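4.2 Light objects on soft surfaces

The chores in Section 4.1 were all done on a table or a counter. People in homes also put things down on beds, sofas and rugs, and a machine that tidies has to pick up from those places too. We therefore treated the bedroom as a separate case. The task was to take wrapped snacks out of a shallow tray resting on a quilt, or to put them back into it, without tipping the tray or dropping the item. A person finds this so easy that it hardly counts as work. For a machine it combines several known problems: thin packaging that shines, contents that shift inside the wrapper, raised tray edges that get in the way of the fingers, and a support that gives when it is pushed.

We collected 238 demonstrations with hand-held two-finger grippers, and trained both policies, Notach and Veso, on the same set. Notach predicts short chunks of motion from the wrist view alone. Veso adds an estimate of finger contact taken from the motor current. Scoring was done by Wilma Ritchie, who was not told which policy was running. 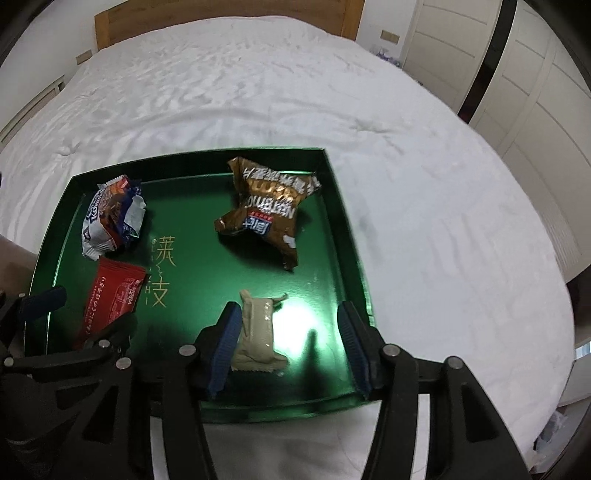

Can a robot be left to clear snacks from a bed by itself today?
Under the conditions we tested, it can do part of the job, but a person still has to be within reach to finish it or to set things straight when the tray moves.

Of the 238 demonstrations, 147 were used for training without changes. The others were trimmed, mostly at the start, where the demonstrator had paused or changed grip before approaching the tray. Capucine Carré did the trimming by hand in August, and we kept the untrimmed versions so that the effect could be checked. Training on the untrimmed set made both policies hesitate above the tray, sometimes long enough to run out the trial clock.

Flat packets were the hardest class. When a packet lies flush against the bottom of the tray, the fingers have little to close on, and the natural human answer is to push it against the tray wall until one side lifts. Notach learned this push but applied it too hard. On a table the extra force is harmless. On a quilt the tray slides or sinks at one side, and the remaining items move with it. Veso pushed more gently and lost fewer trays, at the cost of more attempts per item.

Bars with crimped ends went better. Both policies preferred to close across the narrow side, as the demonstrators did, and the ribbed or textured pads held the wrapper well once the fingers were level with the bar. Failures here came before contact. Glare on the wrapper or on the tray moved the predicted grasp point to one side, and one finger then landed on top of the bar.
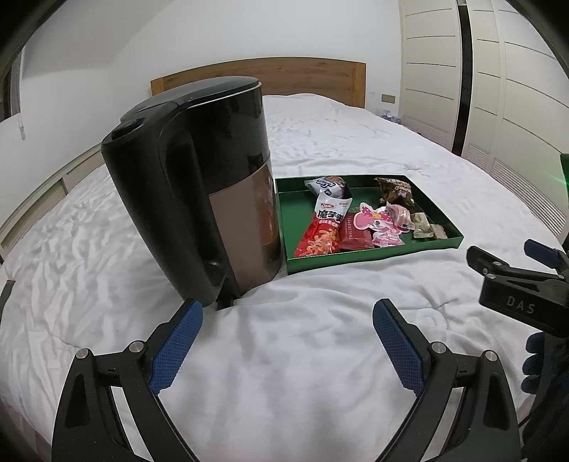
A second source of error was clutter next to the tray. A household object standing close by takes away approach directions, and a tall one on bedding is easily knocked over. We ran the task with and without such an object. With it present, both policies often took the same side approach they would have used on a clear bed and had to be stopped by the operator. We count these as failures even where the item would probably have been picked up, on the grounds that a machine in a home has to leave the other things in the room alone.

Skinner, the planner we used as a baseline, avoided the neighboring object more reliably than either learned policy. It needs a depth map, however, and clear wrappers left holes in that map. It also assumes a rigid support. After the first touch the tray was no longer where the planner had placed it, and Skinner had to stop and look again before each pick. The result was careful and very slow. A member of the household would have cleared the tray by hand long before it was done.

Overlapping items need separate mention. Where one packet covered part of another, the policies tended to grasp at the overlap and lift both, then lose one on the way out. The demonstrators usually took the upper packet first, by its free end. This order is present in the training data, but two policies with different inputs both failed to pick it up, and we suspect that the wrist view is too narrow at close range to show which packet is on top. The Zemen annotation tool lets a labeler mark the order of removal, and we are adding those marks to the next release. 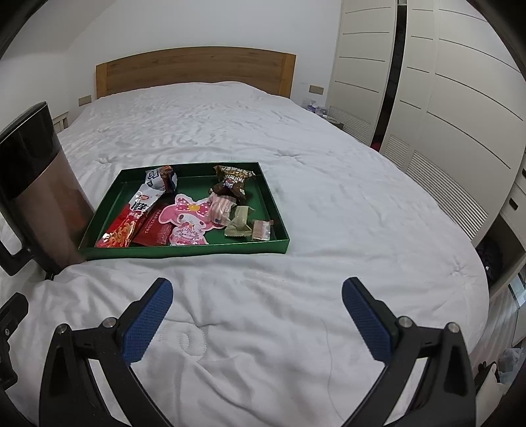 Figure 2. Green tray with eight wrapped items on a quilted bed, gripper fingers open in the foreground.

The results should be read with the setting in mind. All trials took place in a single bedroom, with one tray and one type of bedding. A firmer mattress or a heavier tray would remove part of the difficulty, and a deeper tray would add to it. We did not test loose food, open bags or anything that could spill. Section 4.3 turns to shop-floor bins, where the support is rigid but the items are packed more tightly.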